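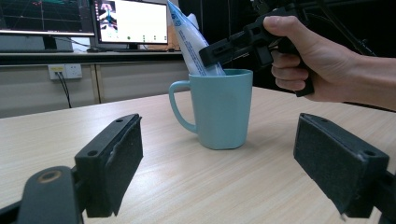 桌边一景

Alus 车顶箱出租（自驾游、搬家、带娃出门都能用）

大家好，我是 Darmawan Purba，Gukden 的车顶箱这块归我管，你在网上下的单基本都是我来对接。租车的朋友老问我：后备箱塞满了怎么办？我自己每次出远门也是这样，婴儿车一放进去，别的就别想了，所以我特别喜欢 Alus 这款箱子，装上以后后排终于能坐人了！

租金每天88元，3天起租，锁和钥匙都含在里面，不另收钱。箱子左右两边都能开，靠路边停车的时候从人行道那侧拿东西就行（这一点我用过就回不去了）。箱内有绑带，行李放好记得拉紧，重的放中间，轻的往两头塞，帐篷、睡袋、羽绒服这类最合适。

横杆我们配的是 Vulto，原车有纵向行李架的直接装。没有行李架的车要换另一种夹脚，下单时把车型和年份写在备注里，我先帮你查，查不到会打电话问你。全景天窗的车也请写一句，有些能装，有些装上以后天窗就不能开了。

常有人问限重。看你车主手册上的车顶承重，横杆和箱子自己的重量也要算进去，别只算行李。装了箱子以后车会变高，进地下车库前看一眼限高牌，拜托拜托，我真的收回来过刮花的箱盖……高速上风噪会大一点，油耗也会上去一些，开慢点就好。

取还都在 Farouk 店，门口可以临时停车。第一次租的话我会当面装一遍给你看，还车时拆箱子也由我们来，你把里面清空就可以。星期一上午还车的人多，不赶时间的话下午来会轻松很多。

押金还车验箱后原路退回。箱盖上有小划痕不扣钱，锁坏了或者钥匙丢了要赔80元。取车前一天晚上6点之前取消不收费，过了这个点收一天租金。

七月和长假的箱子走得很快，日子定了就先在页面下面选日期占上，行程有变再改也来得及。想跟租车订单一起取的，把订单号一并填上，我会把箱子提前装到车上，你到店拿钥匙就能走！

选择取箱日期 | 查询车型适配 | 给我留言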